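Feltelbridge for Rail and Coach
Group booking and itinerary tool for small travel desks

Overview | Features | Setup | Plans | Questions

If you arrange trips for a company of any size, you know how well flights are looked after. You type in two cities, you get a list, you book it, and the receipt lands where it should. Then your traveler gets off the plane and needs a train to a town with one platform, and suddenly you have nine browser tabs open and a phone number that only works until four in the afternoon.

Feltelbridge was built for that second part of the trip. It puts rail and coach tickets on the same screen as everything else your travel desk handles, and it does it in a way that we (and the people who have been using it since February) really enjoy working with. It started as a side tool inside Hirnanberg, our main itinerary program, and it grew so fast that it got its own name and its own page.

What it does

You enter where your traveler is arriving and where they need to be. Feltelbridge looks up the trains and coaches that connect the two, puts them in order by arrival time, and shows how long the wait is at each change. Pick one and it goes straight into the itinerary with the seat, the platform if the operator publishes it, and the fare rules in plain words. We spent a long time on those fare rules! A ticket that says "semi-flexible, conditions apply" is no help to someone whose meeting ran over, so the itinerary spells out whether the ticket can be moved, until when, and what the change costs.

Groups are where it gets fun. Say you have 11 people coming in from three airports for the same sales meeting. Put them all into one group and Feltelbridge will look for a train they can share, or a coach if that gets everyone in sooner. If two of them land late, you can split them off with a click and leave the rest of the booking alone. The old way meant canceling the whole thing and starting over, and I still wince thinking about it.

The traveler's side

Travelers get one itinerary, on their phone or on paper. Plenty of them still like paper, and the printed version has been given as much care as the screen one: large type for times, station names spelled the way they appear on the signs, and a blank strip down the side for notes. The phone version works without a connection once it has been opened, so a long tunnel or a dead spot in the countryside doesn't leave anyone guessing where to change.

Delay notices come through for operators that share live running times. When a connection looks tight, the traveler sees the next two departures on the same route and can ask the desk to move them over. The request shows up in your queue with the fare difference already worked out. You approve it or you call them back, whichever suits your policy. 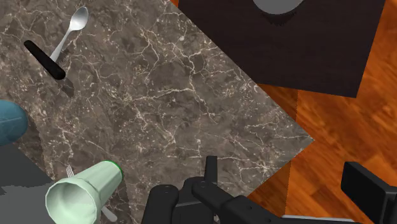

Approvals work the same way for the original booking. You set a limit for each department, and anything under it goes through on its own. Anything over it waits for a manager, who gets a short message with the fare, the dates and the reason the traveler gave. Managers can answer from the message itself, with no login and no app to install. There's also a deputy setting for vacations, which we added after our own office sat on a request for a whole week.

Connecting it to what you have

Feltelbridge reads and writes to Hirnanberg with no setup beyond a shared login. It also connects to Gorkel for expenses, so each ticket arrives there as a finished line with the receipt attached and the cost center filled in. If you use something else for expenses, you can export a plain spreadsheet at the end of the month or have one mailed to you on a schedule.

For companies with travelers in Turkey, the Değirmenci add-on brings in intercity coaches, and I'm very happy with how this one came out. Coaches are a normal way to travel on business there, with assigned seats and frequent departures, and until now our customers had to book them one by one by phone. Erhan Soylu, who led the work on the add-on, rode a good many of the routes himself and wrote the station notes by hand. They tell you which side of a terminal the shuttle leaves from, where the baggage counter is, and which stops share a name with a different stop across town.

Setting up

Most desks are running the same day. You import your traveler list from a spreadsheet, check that the names match their identity documents, add a payment card or an invoice account, and set your approval limits. Loyalty numbers and rail discount cards can go in at the same time or later. If your list is untidy, send it to us and we'll clean it up with you over the phone. We like doing this, and it usually turns up a few people who left the company years ago.

New in the April 2020 release

Credit tracking. Unused tickets that were turned into vouchers now sit in their own list, sorted by expiration date, and Feltelbridge offers them first the next time that traveler books with the same operator.

Bulk changes. Select any number of bookings and cancel or move them together, with the total refund shown before you confirm.

Quieter alerts. Travelers can choose to hear only about changes that affect their own connection.

Faster search on routes with more than two changes.

Plans

Desk: up to 40 travelers, one approval level, spreadsheet export.

Office: no limit on travelers, as many approval levels as you want, Gorkel connection, group booking.

Office with Değirmenci: everything in Office, plus Turkish intercity coaches and the station notes.

All plans are billed monthly and can be stopped at the end of any month. Your booking history can be downloaded at any time, including after you leave.

Questions we get a lot

Can travelers book for themselves? Yes, if you switch it on. They see only the options your policy allows.

Are seats picked automatically? Each traveler can save a preference (window, aisle, table, quiet car) and it's used where the operator lets us choose.

What about bicycles and large equipment? Some operators take reservations for these and some don't. The search results show which, and there's a filter for it.

Do you charge for changes? We don't. The operator may, and that amount is shown before anything is confirmed.

Is there a trial? Roughly a month, with real bookings. Write to the Feltelbridge desk through the contact form and tell us which routes your people use most, and we'll have those loaded and checked before your first login.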